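Equipment Plan for the Second Build Phase

1. Purpose

The first phase of Bumivari used two hand-held grippers on loan from the department. The loan ends in July. This section sets out what has to be bought before then, what can be made in the workshop, and what can wait. The task stays the same: picking up and folding soft textiles on a bed, with both hands in use. The budget ceiling is $600 and covers parts only.

Textiles set the requirements. A fuzzy knit on a printed sheet gives the pads two fabrics to deal with, and the jaws have to open wide enough to pass over a thick fold. 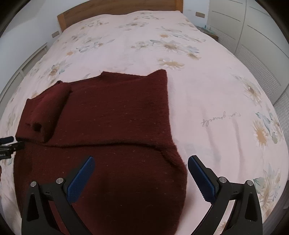

One comment on the draft budget was that a second complete gripper is hard to defend when most of the money could go to spare pads and pins, and that one-handed picking should be priced first. We priced it. A single unit saves a little under half the ceiling, but it removes the folding task from the plan, and folding is the task the project was approved for. The comment did lead to a larger share for spares.

2. Quotes

Two suppliers answered. Curness sells the jaw set assembled, with pads fitted. Lestis sells linkage bars, pins and pads separately, at a lower total, with assembly left to the buyer. We allowed 32 hours for assembly and checking of 2 units. Softić offered used parts but could not state how worn they were, and the offer was dropped.

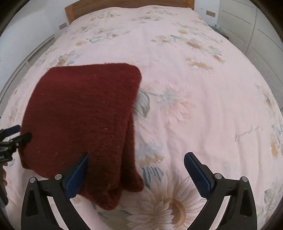 Bumivari project group, equipment section
Filed under: Reports / Hardware

3. Pads

Pads are the item most likely to be under-ordered. The loan units came with no wear record, so the replacement interval is unknown. The plan is 48 pads from Lestis in one order – enough to change the full set at fixed intervals and keep the removed ones for inspection. Lint is to be brushed off before each session and the pad surface checked by hand.

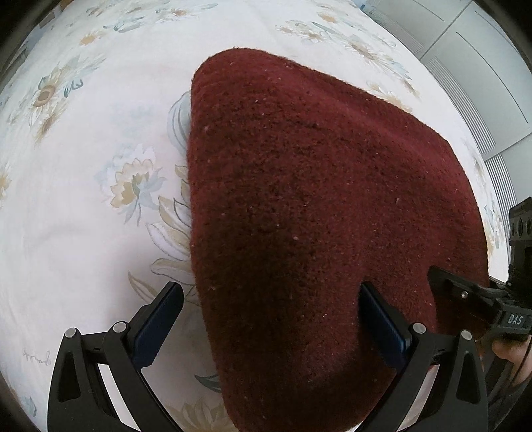 Figure: Right pad on red felt, left pad over the sheet.

4. Items postponed

Spare housings, a carrying case and a second charger are moved to the next budget period. Mounting brackets will be cut in the workshop if the drawings are approved.

5. Order sequence

Linkage parts and pins go first. Pads follow once the hole spacing has been measured on the delivered bars. Any remainder is held for pins, and the charger request will be resubmitted with the final accounts.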